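Did they recast Tess on Sulladen between seasons, or am I losing it?

Wayne Kennedy

My wife and I have been working our way through Sulladen in the evenings, and we just hit the first episode of the new season. I swear the girl playing Tess, the lighthouse keeper's youngest, is a different actress. Same haircut, same yellow raincoat, same way of slamming the door, but the voice is lower and she's got at least a couple of inches on her brother now. My wife says kids grow and I should drop it. I can't drop it.

What makes it harder is that the show never puts names next to faces in the credits. It's just one long list over the water shots, and our streaming app shrinks it down to a postage stamp so it can push the next episode at me. I've paused and squinted. No luck.

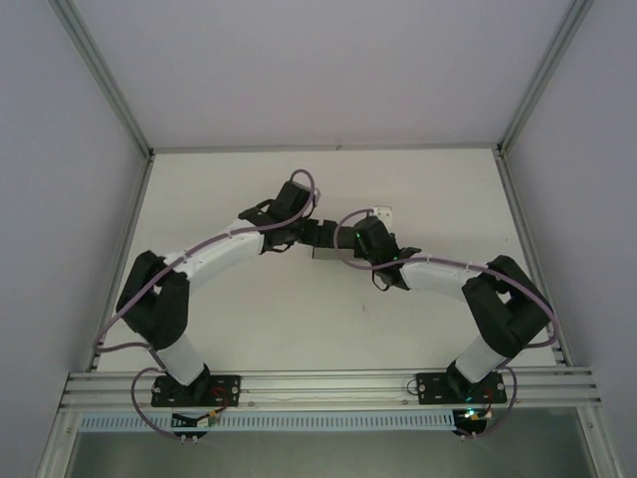

What I've tried so far

I looked at the cast page on the app, and it only lists the grown-ups. Then I went to the big fan thread, which has 3,570 posts in it, and I got as far as people fighting over whether the uncle is dead. Please don't tell me if the uncle is dead. I also tried searching for the actress, but all I get is the older show called Caron, which I've never seen and which doesn't seem to be related.

So is it the same kid or not? And if she was replaced, did anybody ever say why? No spoilers past the first episode of season 5, please, we're slow.

Mélanie Li

You're not losing it, it's two different girls! The first one played Tess all the way through season four, and the new one takes over right where you are. They didn't make a fuss about it, they just put her in the raincoat and hoped for the best, I guess. I watched the whole thing twice and the first time I didn't catch it until the birthday dinner, so you did better than me.

As for why, the version I remember is from a podcast the writers did. There was a long gap before the new season got filmed, and by then the first girl had signed on for Drivudero - the one with the night train - and the dates ran into each other. No bad blood that I ever heard of. She even comes back for a tiny voice part later on (not as Tess, and I won't say where).
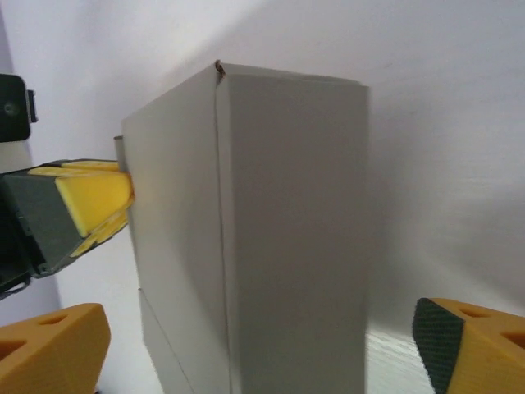 A gray cardboard box standing upright.

If you want to be sure for yourself, go to the end of the last episode of season four and let the credits run. On my TV there's a setting called autoplay, buried under Account and not under Playback where you'd think it would be, and once that's off the credits stay full size. The kids are grouped near the bottom, after the stunt people. Do the same with the episode you just watched and compare. The name changes in the same spot.

Also, Caron came up in your search for a good reason. The new Tess was in it when she was really little. It ran for 21 episodes and then stopped in the middle of a story, so go in knowing that. I still liked it a lot! 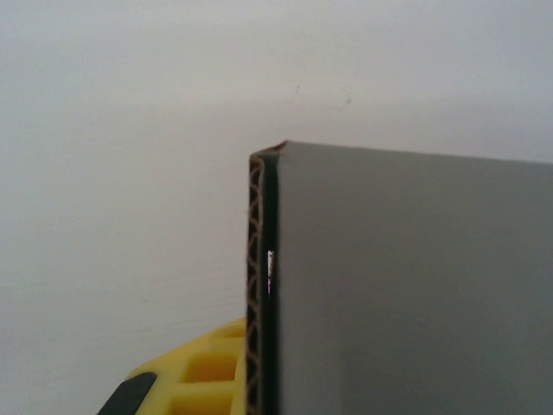 Wayne Kennedy

Turned autoplay off and you're right, the name is different. I have been insufferable about it since 9 p.m. Did the new girl have to match the old one's accent, or did they let her use her own? It sounds a bit more city to me.

Mélanie Li

I think it's her own. It gets closer to the brother's after the first few episodes, or else I just got used to it.

prairie_couch

I thought it was the same girl. Are you sure you guys don't mean Prustura? They swapped the daughter on that one and everybody was mad. I quit Sulladen after five episodes, too much fog.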